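Do mesh laundry bags do anything?

Sat 19 May

I have been suspicious of mesh laundry bags for years. They sit by the checkout in the housewares store, they cost more than a square of netting ought to, and the label always promises to "protect your delicates" without saying from what. My washing machine has never attacked anything. My dryer has, but that's another post.

Then a sweater came out of an ordinary cold wash with a bra hook through the cuff, and I gave in. I ordered a white one from Gevano, the large size, because the Cluma ones came only in packs of 20 and I don't own 20 delicate things. I doubt anyone does.

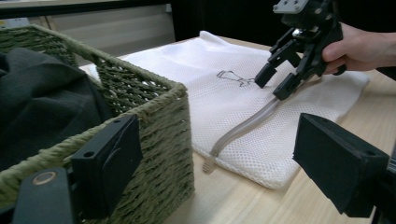 My first complaint is the zipper. A bag whose whole job is to stop things snagging has a hard little pull on it. The better ones are supposed to have an elastic cover you tuck the pull under, and I'd check for that before buying. If yours has none, a small safety pin through the end will do – take it out before the dryer or you'll burn your fingers on it.

My second complaint is the size. You are meant to leave a bag half empty so the water can get through. Stuff it full and you have made a wet ball of socks that throws the spin off balance. Mine held 3 shirts before I started to distrust it. So you buy a big bag to wash not very much, and the woven basket where I keep the hand-wash pile goes down about as fast as it did before.

Then there's the little drawing. Every one of these bags seems to have some symbol on it and I have yet to work out what they want from me.

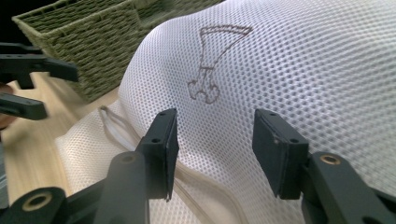 The mystery symbol. Clothespin? Some kind of tool?

Oltton sells a double-layer version and claims it survives 3000 washes. At one load a week that would take me past 54 years, and I would like to meet the person who checked.

I'm keeping mine for now, for bras and the one good sweater. Everything else goes in loose, same as always. If the zipper goes before the end of May I'll be back to say so.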